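Skasar progress report, second period
Thu 2 January
For the Evangelista fund

Hello again, and happy new year to everyone at Evangelista. This one covers everything since the November note, and it's a bit longer than I promised because the segmentation work went further than planned (good) and the planner went less far (less good). I'll take the software in the order I worked on it.

Where we are overall

Skasar now goes from raw head-view recordings to a labelled list of steps with no hand editing in the middle. In November I was still copying files between two scripts and fixing the timings in a spreadsheet. That's all gone. One command reads a recording, tracks the hands, cuts the work into steps and writes out a plan file that the arm controller at Skirnport can load. Whether the plan is any good is another question, and I'll get to it!

The recordings

We have 1,280 clips of household tasks in the store. Of those, 1,271 load cleanly and pass the timing check. The other nine have gaps in the hand track that I couldn't repair, so they're parked in a separate folder and don't count towards any result in this report.

The set I've leaned on most is the kitchen counter one, with the silicone gloves and the clip-lid boxes. I picked it because soft things are where our old perception code fell over. A glove lying flat has a nice clear outline, but as soon as a hand goes on top of it the outline changes and the old tracker decided it was looking at a new object. With two gloves on the counter pointing opposite ways, it would happily swap their names over as well.
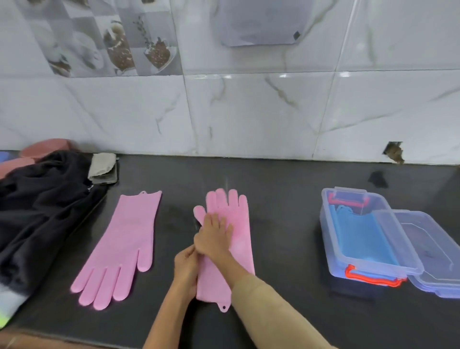 Kitchen counter set: right hand flat on the palm of the glove, left hand near the cuff.

The new tracker holds on to an object's name while it's covered, using where the hands are and which way the object was pointing when it was last seen clearly. It's slower, and I've had to drop the working resolution to keep the run time sensible, but the name swapping has mostly stopped. Pink on dark grey is an easy colour match, I'll admit, so I wouldn't read too much into that set alone. The clear boxes are a much tougher test. The mask tends to follow whatever is inside and ignore the plastic, so a box with a light blue thing in the bottom gets labelled as a light blue thing. For now I find the two orange-red clips first and build the box outline from those. It's a cheat, and it will break on the first box with clear clips, but it got us moving again.

Cutting the work into steps

This was the big job of the period. The splitter used to cut whenever the hands slowed down, which gave us far too many steps, as people slow down all the time. It now looks at hand speed and contact together, and only cuts when what the hands are touching changes. On my hand-checked clips the number of stray cuts is well down. I still need to write that up properly with a fair comparison, and you'll have it as a separate note.

The weak spot is long contact with very little movement. Two hands resting on a lid could be pressing it shut, holding the box still or just waiting, and all of those look much the same to the splitter. At the moment it writes "hold" and marks the step as unsure. I'd prefer an honest "unsure" in the plan file to a wrong "close", given that the controller will act on whatever it reads. 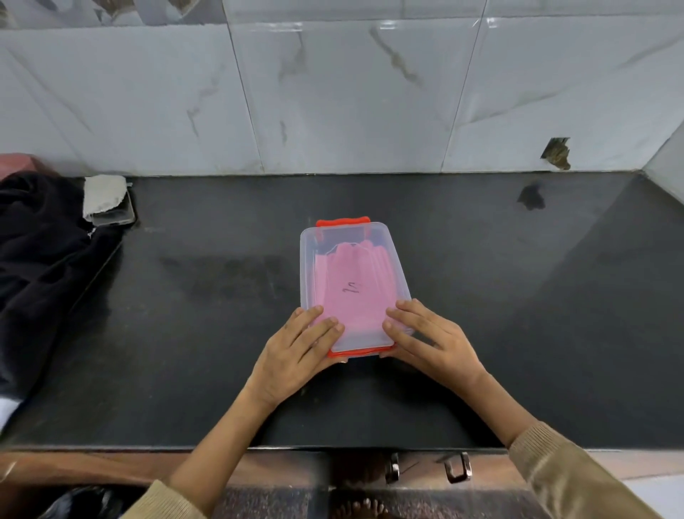 Planning and control

Here I'm behind. The planner takes the step list and fills in reach, grasp and release points for the arm, and for stiff objects it does that well enough. For anything that folds it still picks a single grasp point and hopes. I've started on a two-point version but it only runs in simulation so far, and it hasn't been near the real arm.

The controller side at Skirnport is in better shape. Plan files load first time now, and a step marked unsure makes the arm stop and ask for a yes or no from the operator. That took 7 days to get right (I had planned for 4), mainly down to a silly bug where the stop signal went out before the previous move had finished.

Tooling

A small thing that has made my life much nicer - the review page. It shows a clip with the step list beside it, and you can drag a cut to a new place or rename a step. Every change is saved as a correction next to the clip, so the splitter can be tested against it later. The people at Satitau have been using it too and have asked for keyboard shortcuts, which I'll add when I next have that code open.

Money and time

Spending is on plan. The only change I'd like to make is to move what's left of the travel line over to computing, as the new tracker uses more of it than the old one did. Could you let me know if that needs a form?

Next period

- Two-point grasping on the real arm at Skirnport, starting with one glove on a bare table.
- A proper way of finding clear boxes that doesn't depend on coloured clips.
- The splitter comparison note.
- Shortcuts on the review page.

If the planner work slips again I'd drop the box finding before anything else, and I'll write to you before I do.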